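Setting Up the Puvberg Sideline Headset Kit
Section 4: Pairing and Channel Check

Do this before the team takes the field. The base station must be plugged in and showing a green light. 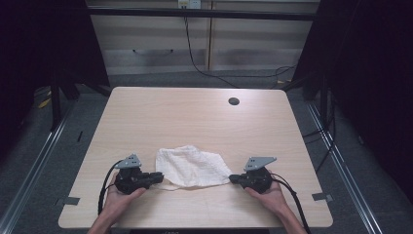
1. Turn on the base station and wait for the tone.
2. Hold the power button on the first headset until it beeps twice.
3. Set the channel dial. Offense uses A, defense uses B.
4. Say a few words. The coach in the press box should answer on the same channel.
5. Repeat for each headset -- one at a time.

Note: Range is 400 yards with a clear line of sight. Concrete stands such as those at Clonthorpe Field will shorten it.

Note: Store up to 24 play-call presets under Menu > Presets.

Caution: Do not charge headsets with the Drarkden battery pack. It is made for the older model and will damage the cells.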